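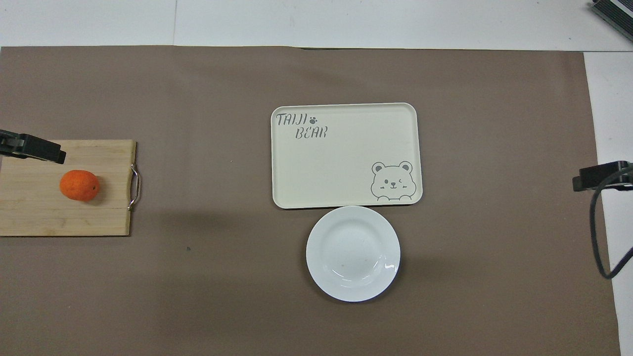
Okay, the white table has officially survived a month in my kitchen and I have thoughts, so this is going to be a thread. I bought it in August knowing perfectly well that I cook with turmeric and eat fruit like a raccoon. The trick so far is the big brown sheet. I roll it out, everything goes on top of it, and the orange gets its own board so the juice has two things to get through before it reaches the table!

The table is a Hollivitz, for everyone who asked last time. Secondhand. The seller said "tiny scratch" and there was a scratch the length of a banana, but it's underneath, so who cares. Me, a little, when I vacuum.

Things that have stained it already: beet, one (1) blueberry, and the bottom of a mug I set down for maybe a minute. The beet came out with baking soda paste. The blueberry is still there if you know where to look, and I always know where to look.

So, the brown paper. It's the heavy matte stuff off a roll. I tried oilcloth first and it smelled like a pool toy for two weeks. Then a linen runner, 21 inches wide, which was gorgeous and covered nothing that mattered. Paper is ugly-cute, it lies down mostly flat, and when it gets gross I cut another piece.

Does it curl up at the edges? Yep. I iron it. On low, no steam, with a dish towel on top. My sister saw me ironing paper on a Sunday and took a video for the family chat.

Now the oranges, which is what started all this. The produce stand by the bus stop had the big navels again and I came home with way too many. I weighed the fattest one out of curiosity: 330 grams. That's a softball.

How I cut them, and you can fight me: slice off both ends, stand it up on a flat end, take the peel down in strips following the curve, then lay it on its side and cut rounds. You lose a little flesh. You also don't spend your evening picking white stringy bits out of your teeth.

If they're for kids or for the car, skip all that and do wedges with the peel on. Nobody under ten has ever thanked me for a round.

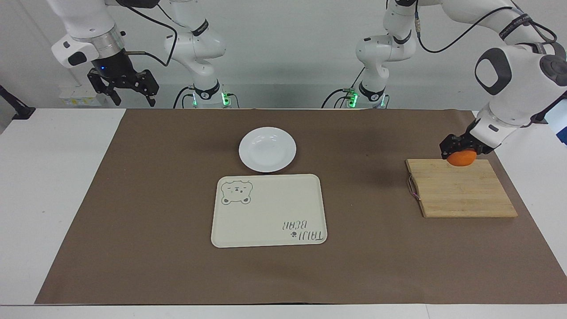 Orange, board, plate and my beloved TAIJI BEAR tray

Yes, the tray has a bear on it. There's a little face in one corner and a paw print by the name in the other, and I love it more than is reasonable for a grown adult. Peel and ends go on the tray, slices go on the plate. Before the tray I was making a peel pile directly on the table and then wondering why the table was sticky.

Somebody asked about the plate. Plain round white, from the Vuorinen outlet bin, where I was supposed to be buying one lightbulb. I like a wide rim for fruit because you can park the seeds up there.

Board care, since I ruined my last one: rinse it right after citrus, dry it with a towel, and stand it up on its side so air gets to both faces. Oil once a month or whenever it starts to look thirsty. My old one lived flat on a damp counter and bowed so badly you could rock it like a cradle.

Momo (cat, orange, hates oranges) leaves the room when I start peeling and comes back an hour later to sniff each chair in turn. If you have a cat who won't stay off the table during dinner prep, I'm just saying, keep a peel handy. On the tray though, where they can't eat it!

Batch one of the slices is going in the fridge with cinnamon and a tiny bit of Irano syrup, the dark one. A spoonful, stir, lid on, overnight. It's so good on plain yogurt. It's also good standing up at 11 p.m. with the fridge door open.

Batch two I want to dry for garlands, and I need advice. Last year I did them at 200 degrees on a rack and half went brown in the middle while the others were still floppy. Thinner slices? Flip more often? Do I finally need to buy a dehydrator? Tell me what you do, and please include how thick you cut them.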